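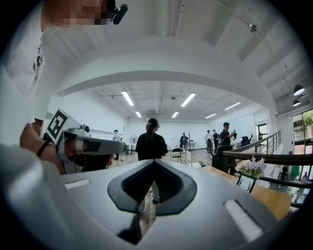

A person in a white T-shirt with a hand-held gripper.

Relten is a trading card game for 2 to 6 players, and I've been keeping this page going because I love it to bits! The base box has 166 cards (the Adness expansion brings it to 190), and everybody starts with a harbor and one very grumpy goat.

You bid for boats, swap cargo and try to get home before the storm deck runs out. My group plays the Pongsiri variant, where bids are secret – so much yelling.
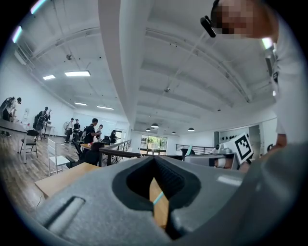

Open-plan office with a white ceiling.

Sumotel, the publisher, puts out a fresh rules sheet every February. The goat can't be traded, by the way, even if you ask nicely.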